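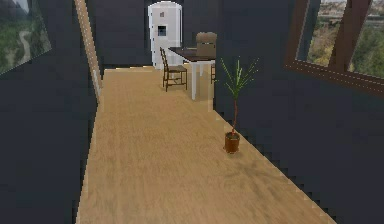
### 3.2 Preparation of the simulated unit

The navigation agent was set up in a single furnished home from the Skumby collection. The start position was fixed before each series, and the agent's height and turning step were read from one settings file kept by Selina Strebel. No changes were made to the furniture, which includes a dining table, chairs and a potted plant standing on the wooden floor.

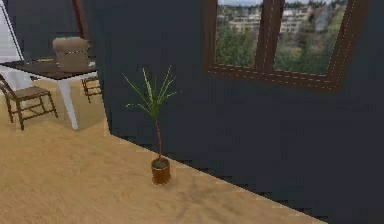 Each series consisted of 200 episodes, with a limit of 2000 steps per episode. After every 20 episodes the run was paused and the stored position was compared with the floor map. Where the two differed, the map was loaded again and the affected episodes were repeated. Faults of this kind were recorded in the Tekora log, and 13 were entered before the end of August.
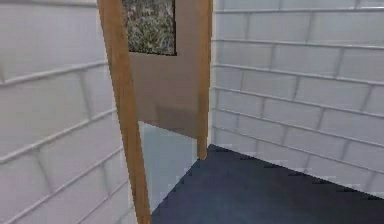 Narrow spaces between tiled walls required separate treatment. The collision radius was reduced for these areas only, and the turning step was halved. The first setting had been taken from the earlier Drandalent study and proved too coarse at close range.

**Figure 3.** Views from the simulated unit: refrigerator and dining table; potted plant and window; wooden posts between tiled walls.

The same settings file was used for all results reported in Section 4.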